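Ticket: Order arrived with pieces mixed up, can't match them to the packing list
Category: Orders and returns > Jewellery and accessories
Status: Resolved
Opened by: Solveig Isaksson
Assigned to: Bendik Haugland

Solveig Isaksson wrote:

I ordered a mixed lot from you for our shop counter and the parcel came this morning. The inner bags had split and everything was together in the bottom of the carton. The packing list gives codes but no pictures, so I can't tell which piece belongs to which code. I need to price them before we open on Monday.

I have the following problems.

The list has two lines that both say "bracelet, beaded, dark". I don't know which is which.

There is a line that says "bangle, pale". I have a bangle but it looks greener than the one on your website.

Two of the red cord pieces were knotted into each other. I got them apart but one tassel is now bent.

I have not thrown any packaging away.

Bendik Haugland replied:

Thank you for the message and sorry about the state of the parcel. Please keep the carton and the split bags for now. Could you do the following:

Lay everything out on a table, not touching, on a cloth so nothing rolls.
Take one photo of the lot.
Tell us the number printed on the side of the carton.

Please don't cut any cords or pull at beads that have caught. If a piece is tangled, leave it as it is and we will tell you how to free it.

Solveig Isaksson replied:

Carton number is 16. I have put things out on the bedroom table at home and the photo is below. The bangle is at the front by itself so you can see the colour. 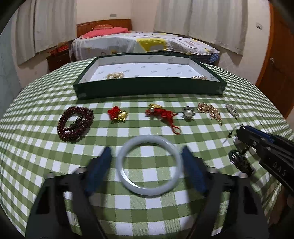 Lot from carton 16, laid out on the checked cloth. Pale bangle at the front, dark red-brown beaded bracelet at the far left of the row.

The tablecloth is green and white, so allow for that when you look at the bangle. I held it against a sheet of printer paper afterwards and it is still a milky white with some green in it.

The tangled piece is the dark green and brown-black one. I have not been able to find where it starts.

Bendik Haugland replied:

Thanks, that helps. I have gone through it with Vidar Boström, who packs the mixed lots.

Bangle: this is the right item. The stone-effect range varies from nearly white to light green and the website picture shows one from an older batch. I have asked for the page to be changed. If you would prefer a whiter one we can exchange it.

Beaded bracelet, dark (first line): the red-brown one with the round glossy beads, coiled into a ring. Use the higher of the two prices.

Beaded bracelet, dark (second line): the green and brown-black one that is bunched up. It is sold under the same heading, so the list is no help. I have noted that.

Red and gold ornament: the small one with the red knotted square and the gold charm. It goes under "charm, knot, small".

Red cord ornament, larger: it goes under "hanging, knot". If this is the one with the bent tassel, hold it over the steam from a kettle for a few seconds, comb it straight with your fingers and hang it up overnight. Keep the knot itself out of the steam.

To untangle the second bracelet, put it flat on the cloth and loosen it from the outside with a blunt needle or a cocktail stick. Work on one loop at a time. A little talc on the cord makes it slide. Stop if the cord starts to fray and we will replace it.

Solveig Isaksson replied:

The talc worked. It took me around 40 minutes and the cord looks fine. One small bead has a scratch but I can't say it came from this. I will keep the bangle, the colour has grown on me and my sister has already asked about it.

The tassel is better but still has a kink near the end. I will trim it level if you have no objection.

Bendik Haugland replied:

No objection. I have put a small credit on your account for the tassel and the scratched bead. It will show on your next invoice.

Internal note (Vidar Boström):

Inner bags in this run are too thin for mixed lots. Changed to the thicker bag with one piece in each. "Bracelet, beaded, dark" split into two headings on the packing list, one for red-brown and one for green. Cartons still on the shelf to be repacked before they go out.

Solveig Isaksson replied:

Everything is priced and on the counter. You can close this.

Ticket closed by Bendik Haugland, 30/06/2018.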